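Oyewole at the Dakcombe, August: notes on the live sound
2 min read

1/ I stood next to the mixing desk for the whole set and wrote things down. Thread on the sound, mostly. The songs you can get from the record.

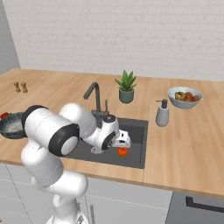 White robotic arm over a kitchen sink, gripper just above a small orange object. Computer render.

2/ Room: long, low ceiling, brick at the back. Capacity is 1000 and it was close to full. A full floor soaks up the highs, so the cymbals were duller than at soundcheck. The engineer added some top end by the second song.

3/ Stesamel opened. 36 minutes, two synths and a drum machine, everything straight into the desk. Low end was clean. Vocals sat too far down until the fourth song.

4/ Changeover took 15 minutes. Six wedges on stage, no in-ears. You could hear the monitors bleeding into the vocal mic whenever the singer stepped back.

5/ Oyewole tuned down a half step for the whole set. "Okari" is in E on the record and was in E flat here. Tempo was also slower, which helped the bass line. The kick had a short gate on it and stopped dead after each hit.

6/ One feedback ring in the quiet section of "Okari," somewhere in the low mids. Gone in almost two bars. The band kept playing.

7/ Best spot was a few steps in front of the desk, left of center. Under the balcony you lose the snare and get mostly bass. The encore was one song, same mix, slightly louder.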